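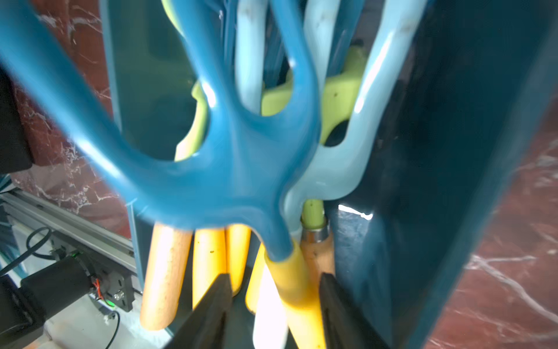
Plaltness to Open Neighborhood Lending Room in Ternircombe This August

Household tools, garden equipment and small appliances will be available to residents without charge under a two-year agreement with Vaněk

TERNIRCOMBE, for immediate release. Plaltness, the nonprofit housing and neighborhood services organization, announced today that it will open a public lending room on the ground floor of its Ternircombe office in August. The room will allow residents to borrow tools and household equipment in the same way that they borrow books, with a free card, a standard loan period and an online catalog.

The lending room will open with a collection of 1,000 items. These include hand tools, ladders, sewing machines, carpet cleaners, folding tables, garden equipment, moving carts and kitchen items used for large gatherings. Any adult who lives or works in Ternircombe may apply for a card. Tenants of Plaltness properties will be enrolled automatically and will receive their cards by mail before the opening.

The agreement with Vaněk, a regional supplier of hardware and housewares, covers the purchase of new stock, replacement parts and repairs for two years. Sadeo, the catalog and reservation system already used for bookings at the Plaltness community rooms, has been extended to handle loans.

"Residents have told us for a long time that they put off small jobs at home when they do not own the equipment, or when they have no room to keep it," said a spokesperson for Plaltness. "A family in a one-bedroom apartment should be able to shampoo a rug or put up a shelf without buying a machine that will sit in a closet for the rest of the year."

How Borrowing Will Work

Cardholders may reserve items through the Sadeo website, by telephone or in person at the counter. The standard loan period is 16 days, which covers two full weekends in most cases. Items may be renewed once if no other resident has reserved them. Larger equipment, including carpet cleaners and the tallest ladders, will be lent for shorter periods that are listed in the catalog.

There is no charge for the card or for any loan. Plaltness will not require a deposit. Borrowers who return an item late will have their borrowing paused until it comes back, and those who lose an item will be asked to speak with staff about replacing it. Ordinary wear will not be charged to the borrower.

Delivery will be offered to residents who cannot travel to the office. Requests for delivery should be made at the time of reservation. Drivers will carry items to the door and will collect them from the same address at the end of the loan.

Staff at the counter will demonstrate powered equipment before it leaves the building. A printed instruction card, in large type, will be attached to every powered item and to every ladder. The same cards can be downloaded from the catalog.

Selection of the Collection

The opening collection was assembled after a survey of Plaltness tenants and a series of open evenings at the Ternircombe office. Residents were asked which items they had borrowed from a neighbor or relative in the past year, which they had bought and seldom used, and which they had gone without. The answers shaped both the list of items and the number of copies of each.

Demand was strongest for equipment connected with moving into a new home. As a result, the collection includes carts, furniture sliders, picture-hanging kits and basic tool sets in carrying cases. Sewing machines were also requested more often than expected, and several will be set aside for use in the building by residents who prefer to work at a table with help nearby.

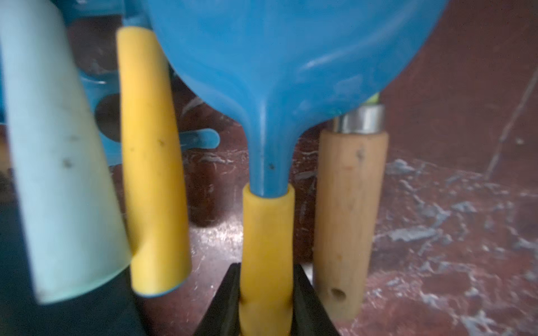

Small cleaning and gardening items were a subject of some discussion during planning, given that many are inexpensive to buy. Plaltness decided to include them after residents explained that they were often needed for a single afternoon, such as the day of a move or a shared cleanup of a stairwell. Plain, sturdy articles were preferred. A blue plastic dustpan with a short yellow grip, for instance, is easy to find on a crowded shelf and easy to describe in a catalog, and the lending room will take the same approach to its other small goods. These will be grouped on low shelves near the entrance so that residents can pick them up without asking for help.

Items that touch food, and items made for infants, will be governed by separate cleaning rules. Plaltness has chosen not to lend car seats, bicycle helmets, medical devices or gasoline-powered machinery. Requests for new items may be made at any time, and the list of requests will be posted in the lending room together with the decision on each.

Repairs and Replacement

Vaněk will maintain a repair bench at its Ternircombe depot for the lending room. Each item will be checked when it is returned. Anything that needs attention will be tagged, removed from the catalog and sent to the depot with the next scheduled pickup. Under the agreement, Vaněk has 28 days either to return the item in working order or to supply a replacement of the same kind.

"We sell these products every day, and we see how many of them are thrown away over a broken switch or a missing screw," said a spokesperson for Vaněk. "Keeping a shared collection in good order is a sensible use of our parts room and of our technicians' time. We are pleased to have a clear set of terms and a partner that knows its neighborhood."

Parts removed from items beyond repair will be kept where they can be reused. Vaněk will provide Plaltness with a written summary of repairs twice a year, and Plaltness will make that summary available to the public at the counter and on its website.

Changes to the Ternircombe Office

The lending room will occupy the space formerly used for the storage of paper tenancy files, which have been moved to another Plaltness building. Work on the room includes new shelving, a wider door from the lobby, improved lighting and a counter with a lowered section for wheelchair users. The office will remain open throughout the work. Tenants who need to pay rent in person, report a repair or collect keys should continue to use the main entrance and the front desk.

A covered loading space at the side of the building will be reserved for borrowers during opening hours. Residents are asked not to leave returned items outside when the lending room is closed. A secure return locker for smaller goods will be installed beside the main entrance and will be available at all hours.

The lending room will be open in the late afternoon and early evening on most weekdays and in the morning on weekends. Full hours will be published with the opening announcement and posted at all Plaltness offices. Staffing will be provided by existing members of the Ternircombe office team, who will receive training before the opening.

Donations

Plaltness is grateful to the residents who have already offered items from their own homes. Donations will be accepted by appointment after the lending room has opened. Tools and equipment must be clean, complete and in working order, and powered items will be tested by Vaněk before they are added to the catalog. Plaltness is unable to accept upholstered furniture, mattresses, large appliances, paint or chemicals.

Donors may ask to have an unsuitable item returned to them. Where no such request is made, Plaltness will pass the item to another organization or send it for recycling.

Card Applications

Applications for lending cards will open in advance of the August launch, online through Sadeo and on paper at the Ternircombe office. Applicants will need proof of a home or work address in Ternircombe. Those without standard documents are encouraged to speak with staff, who can accept a letter from an employer, a school or a support service.

About Plaltness

Plaltness is a nonprofit organization that provides rental housing, community rooms and neighborhood services in Ternircombe and nearby towns.

About Vaněk

Vaněk supplies hardware, housewares and replacement parts to retail and trade customers across the region. The company operates a depot and trade counter in Ternircombe.

About Sadeo

Sadeo is a catalog and reservation system for shared rooms, equipment and collections.

Media inquiries should be directed to the Plaltness communications office. Residents with questions about lending cards or delivery may contact the Ternircombe office by telephone or visit the front desk during regular hours.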